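Home Helpers Wanted for Household Sessions, and a Say in What We Buy Next

Flovivico is looking for people who are happy to fold, sort and put away clothes in an ordinary bedroom, and who would like to have a hand in planning the equipment for our next round of work. Maybe you have kept house for a big family for years, or maybe you are simply someone who can't walk past a heap of laundry without straightening it. Either way, we would love to hear from you!

Our Wostero project gathers recordings of everyday chores done with hand-held grippers, and those recordings go toward teaching robots to do the same chores. We are now putting together the budget for the coming year, and before we spend a penny of it we want the opinions of the people who will have the tools in their hands all morning. Are they too heavy? Do the fingers hold a thin shirt as well as a thick one? Would you rather we bought more grippers, or fewer grippers and plenty of spare parts? These are real questions for us, and your answers will go straight into the plan. 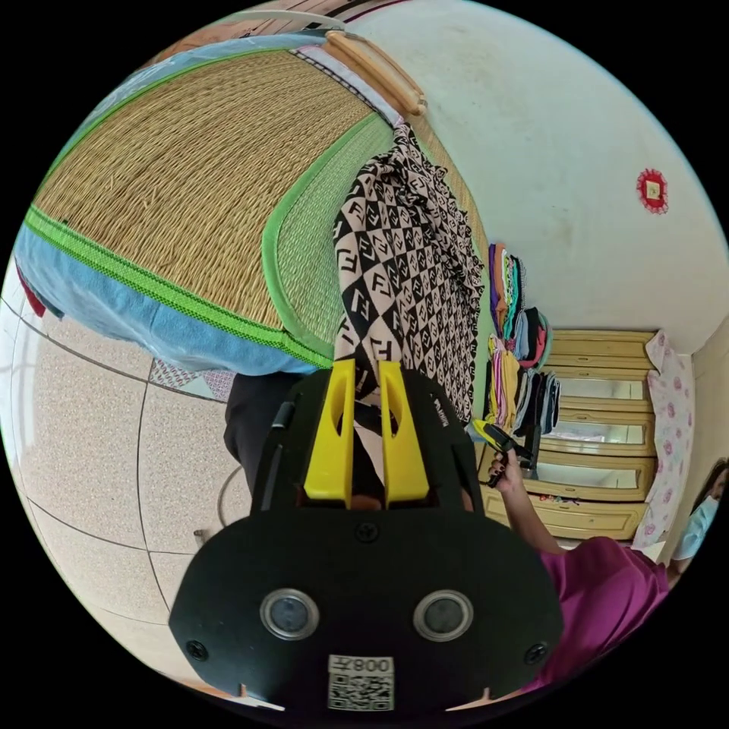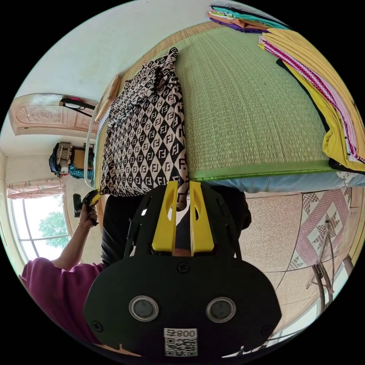

Handling clothes on and around the bed, with hand-held grippers.

You will be asked to come to three sessions in February, all held in family homes near our Gourlay office. At each one you will work through a set of clothing and bedding tasks at your own pace, with plenty of breaks (and tea, if you take it), and then sit down with us to go over a short list of equipment we are thinking of ordering. We have quotes in hand from two suppliers, one of them Ceven, and the prices will be on the table for you to see. The ceiling for a complete set, with charger and case, is $376, so please do tell us if you think something on the list isn't worth the money.

Participants receive $500 once all three sessions are done, and travel within town is paid on top of that. No technical background is needed, and we will show you how everything works before you start. You should be 18 or older, able to stand and bend comfortably, and at ease with having your hands and voice recorded while you work.

To apply, write to the Wostero desk at Flovivico with a few lines about yourself, the chores you do most often, and which mornings suit you. A phone number helps too.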